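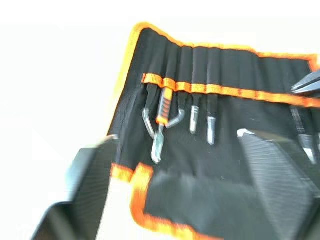
Repair of Household Equipment, Unit 3
Screws and threads: lecture notes
Lecturer: Fereshteh Zarei. Practical sessions: Gwilym Rowlands

Before you read

These notes cover the lecture and a little more. The drawings I make on the board are not included, so please copy them. Words marked in the glossary of Unit 1 are not explained again. Corrections to last year's version were sent by Urmila Dixit, and I thank her for her patience with my thread table.

1. What a screw does

Most people think of a screw as a kind of nail that can be taken out again. For wood this picture is not so bad. For machines it misleads us. When a machine screw is tightened, the head pulls against one part and the thread pulls against the other, and the screw itself becomes a very small amount longer. It behaves like a stiff spring. The force of this spring presses the parts together, and we call it the clamping force, or preload.

It is the clamping force that holds the joint. If the parts are pressed together strongly enough, the friction between them stops them from sliding, and the screw feels little of the changing load. If the clamping force is lost, the parts begin to move against each other, the screw is bent a little each time, and after many such movements it becomes loose or breaks. Please keep this in mind when a customer brings you a machine with a broken screw. The question is seldom only "was the screw too weak?" Ask also whether it was tight.

A joint can lose its clamping force without any turning of the screw. Paint under the head is pressed flat, a soft gasket settles, plastic creeps slowly under pressure. This is why a new joint with a gasket is often tightened a second time after some hours of use, if the maker allows it.

2. How a thread is described

For metric screws we write the letter M, then the outside diameter in millimetres, then the length. M4 x 10 is a screw of 4 mm diameter and 10 mm length. The length is measured from under the head, except for countersunk screws, where the head is included. Students forget this exception every year and order the wrong screws.

The pitch is the distance from one thread to the next. If no pitch is written, the coarse pitch is meant. The ones you will meet most often:

M2: 0.4 mm
M2.5: 0.45 mm
M3: 0.5 mm
M4: 0.7 mm
M5: 0.8 mm
M6: 1.0 mm

Older British and American equipment may use inch threads. Some of these go into a metric hole for a turn or two and then become stiff. If you feel this, stop. Turn the screw back out and measure both the screw and the hole. A thread gauge costs little, and there are several in the drawer under the window.

Screws for plastic and for sheet metal are another family. They have a wide, sharp thread and they form their own path in the material. When you put such a screw back, do not start turning it in at once. Place it in the hole and turn it backwards gently until you feel it drop a small distance. Now it sits at the start of the old thread and you may turn it forwards. If you skip this, the screw cuts a second path across the first, and after a few repairs there is no material left to hold it.

3. Recesses and the fit of the driver

The recess is the shape in the head of the screw. You should be able to name the following without a book.

Slotted. The oldest of the common types. The driver can slip out sideways, so the blade must fill the slot both in width and in thickness. A blade wider than the head will scratch the part around it.

Phillips. A cross with a tapered shape. When the turning force becomes high, the driver tends to climb out of the recess. This is called cam-out. You must press along the axis while you turn.

Pozidriv. Also a cross, but with four fine lines between the arms of the cross, so it looks like a star on top of a cross. The sides are more nearly parallel and the grip is better. A Phillips driver seems to fit in it, but it rocks, and it damages the screw. More recesses are damaged in this way in our workshop than in all the other ways together.

Hexagon socket. Common on furniture and bicycles. Clean the dirt out of the socket first, or the key will not go to the bottom.

Torx. A star with six rounded points, given by the letter T or TX and a number. There is a version with a pin in the middle, and for this you need a driver with a hole in the tip.

The test for a correct fit is simple. Hold the screw so that the recess faces you, put the driver in, and try to rock the handle from side to side. If there is play, try the next size up. The biggest driver that goes fully to the bottom is the correct one.
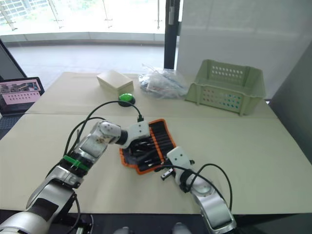 The quality of the tip also matters. A worn tip is rounded at the corners and it will spoil good screws, and then the spoiled screws wear the next tip. When you find a worn driver, put it in the red tin by the door and not back in its place. Danang Sembiring regrinds the slotted ones. The cross types cannot be reground properly by hand and we replace them.

4. Tightening

For small screws in plastic, the correct feeling comes from the fingers and the wrist, never from the whole arm. Hold the handle between the thumb and two fingers, and turn until the head touches. From there a small part of a turn is usually enough. If the screw turns easily again after it was becoming tight, the thread in the plastic has failed.

For metal joints the maker may give a torque. Torque is force multiplied by distance, in newton metres. A force of 100 N on a handle 0.2 m long gives 20 Nm. You should know that the larger part of this torque is used up by friction, under the head and in the thread. Only a small part makes the clamping force. It follows that oil on the thread changes the result very much. With the same torque, an oiled screw is stretched further than a dry one, and it may break. So when a table gives a torque, read whether the value is for dry or for oiled threads.

Where there are several screws around a cover, put all of them in loosely first. Then tighten them in a crossing order, a little at a time, as you would do with the wheel of a car. A cover that was tightened completely on one side will be bent, and the last screws will not find their holes.

5. Keeping screws from coming loose

Vibration can turn a screw backwards, mostly when the parts slide sideways under the head. The first remedy is a sufficient clamping force. After this come the special means: nuts with a nylon ring, wedge washers used in pairs, and liquid thread lock. The common split spring washer helps much less than people believe, because it is already pressed flat at a fairly low force. Where the maker has fitted one, we put it back anyway.

Thread lock is sold in different strengths, and the colour usually shows the strength, but read the label. One drop is enough for a small screw. Do not use it near plastic parts, as some kinds make certain plastics crack. The strong kind has to be heated before the screw will come out – often to more than 200 degrees – and this is not possible inside most household equipment.

6. A case from the workshop

Pallavi Dwivedi brought us a Zelta bread mixer which made a knocking sound under load. The motor had already been changed in another shop, in Trirnska. We found that the three screws of the gearbox were present and not damaged, but all of them could be turned by hand. The holes had been cleaned out with a tap, the screws had been oiled, and the person had used no thread lock, although traces of the old one could be seen in the holes. We degreased the threads, applied the medium strength, tightened in small steps and waited 21 hours before the test. I would like you to write down which of the points in section 4 and section 5 were important here, and which one you would check first.

7. For the next session

Bring one screw that you have removed from something at home, with its size measured and written on a piece of paper. Read the chapter on washers in Rawat. The older Stindia catalogue has good tables of head shapes too, and it may be borrowed from me for one night.

Gwilym opens the workshop at half past eight. Long hair tied back, please, and no rings when we use the drill.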